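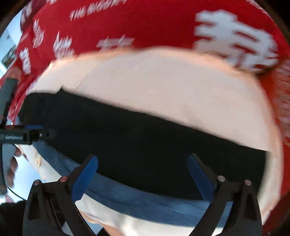
Handheld gripper on a layered stack, denim and black cloth between the pads.

Layer-count errors in handheld cloth demos - results and a question

dratton_lab
Posted 10/27/20

Posting this for comment before we commit to a second round of collection. We have been training a grasp policy on handheld gripper demonstrations of cloth stacks: pick up a given number of layers from the edge of a pile, lift, and move to a second pile. The camera rides on the tool, so training views and deployment views share the same geometry. No external tracking of the cloth.

The set has 1,310 demonstrations. We held out 963 of the robot rollouts for scoring and discarded the rest because the wrist camera dropped messages. A rollout counts as a success only if the intended number of layers leaves the pile and no others come with it. By that measure 624 succeeded.

The failures are mostly of one kind. The policy goes to the correct edge, closes, and takes one layer too many. It very seldom takes too few. The approach pose looks fine when we replay it against the nearest demonstration. The difference shows up only in the last stretch before closing.

Our current reading, following a method Banafsheh Fallahi proposed in the spring, is that the policy learns the pinch height from the color boundary between layers, and that this cue is lost when the tool moves fast. The attached view is typical of the demonstrations: black fabric, then a strip of denim, white below that, and a cream panel further back that is already slightly smeared by motion. Where adjacent layers contrast, the policy does well. Where they do not, it guesses deep.

Question for the group: has anyone fixed this with data alone, or do we need a force channel?

osik_tactile
Reply

You need a force channel. Layer count is not observable from that viewpoint once the pads are on the fabric. The pads cover the part of the edge you care about, and from then on you are asking the network to remember what it saw several steps earlier. A policy with a short observation window cannot do it.

We had the same asymmetry on towels. Too many, seldom too few. Closing deep is the safe choice for a demonstrator who wants to avoid dropping the item, and the policy copies the bias.

E. Kaufmann
Reply

I disagree with part of this. Occlusion by the pads is real, but it does not explain why high-contrast pairs work. If the count were unobservable at closing, contrast should make no difference by then. The original post says that it does.

What is the observation window? And are the contrast results from matched piles, or did you sort the rollouts afterward?

dratton_lab
Reply

Window is two images. Sorted afterward. The piles were not matched, and I accept the point. Dark-on-dark pairs in our set also tend to be heavier cloth, so thickness is confounded with contrast.

E. Kaufmann
Reply

Then I would not write "learns the pinch height from the color boundary" in anything you submit. You have a correlation with two candidate causes. Thick cloth compresses more under the pads and the closing width tells you less.

A clean test is cheap. Take one cloth, buy it in two colors, and build piles that differ only in the order of the colors. Run the existing policy with no retraining.

hunt_inese
Reply

Seconding the matched piles. One more variable to hold fixed is the background. In the posted view there is a large red cloth with white Chinese characters on it, taking up the whole upper half and coming down the right side. That is the strongest color boundary available to the network, and it is nowhere near the layers being pinched. If that cloth appears in a good share of the demonstrations, the encoder may be using it to locate itself. Move the pile and the height estimate moves with it.

We lost most of December to this. Our encoder had locked onto a printed banner, and success fell sharply when it was taken down. Masking the upper part of the input recovered nearly all of it.

dratton_lab
Reply

I had not considered the red cloth. The demonstrations come from several rooms, but I do not have a per-room breakdown to hand. Will check.

On masking: did you retrain with the mask or only apply it at test time?

hunt_inese
Reply

Retrained. Test-time masking alone made it worse, as you would expect from the input shift. A random crop of the upper region during training worked nearly as well and is easier to defend in review.

osik_tactile
Reply

All of this is worth doing, but I think it treats the symptom. Suppose the matched test shows contrast is the cause. You then have a method that works on cloth with contrasting layers. A pile of identical white sheets is the ordinary case in a laundry, and there is no boundary to see.

D. Agarwal
Reply

There is still an edge, it is only fainter. We count identical sheets from shading at the fold with a comparable wide-angle lens. What ruins it is motion blur. Shorten the exposure and add light before adding a sensor.

Also check demonstrator speed. The Matgate group slowed their operators over the final approach and did nothing else, and their over-pick rate fell. Their set was small, 14 piles, so treat that with caution.

osik_tactile
Reply

Shading at the fold assumes there is a fold facing the camera. Loose edges are a different problem. I would like to see your numbers on those.

D. Agarwal
Reply

Fair. We have none on loose edges.

Shojaei
Reply

Practical note on the force question. A full force sensor at the wrist will mostly read the operator's hand on a handheld tool. If you go that way, put the sensing behind the pad. Motor current on the robot side is not a substitute, as there is no matching signal in the demonstrations. The Naseri pads fit a finger of this general shape but add thickness, and your old data will no longer match the tool.

dratton_lab
Reply

That last point is the main reason we have put off changing the pads. Recollecting the whole set is not possible this year.

Plan as it stands: matched piles in one cloth and two colors, existing policy, no retraining. In parallel, per-room breakdown and a retrain with random cropping of the upper region. Exposure gets shortened for all new collection. The force channel waits until the matched test is done.

E. Kaufmann
Reply

Please post the matched result whichever way it comes out, and fix the number of trials before you start.

dratton_lab
Reply

Agreed on both. I will put the trial count in this thread before the first run.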